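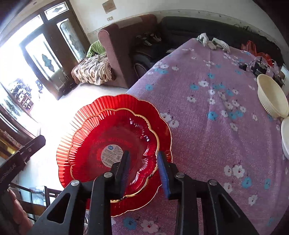
Kadir Kocabaş

Fog again this morning, the ninth October in a row I have started by not being able to see my own mailbox. The forecast for Clambridge said "patchy." I would like to meet the patch, because as far as I can tell it runs from my porch to the Studley turnoff and has no plans.

What happens is simple enough. Clear night, no wind, wet ground, and all the cold air slides downhill and sits on us like a relative. Up at Drastby, 2000 feet higher, they get sunshine and send pictures of it. Muammer called at 9 to ask if I needed sunglasses. I hung up on him.

It should lift by noon - the high cloud stays off until evening and there is a little breeze coming around to the west. Tomorrow looks like a repeat, maybe thicker in the low spots by the river. After that a weak front comes through with a few sprinkles, not enough to fill a rain gauge but plenty to ruin a washed car. I washed mine last night.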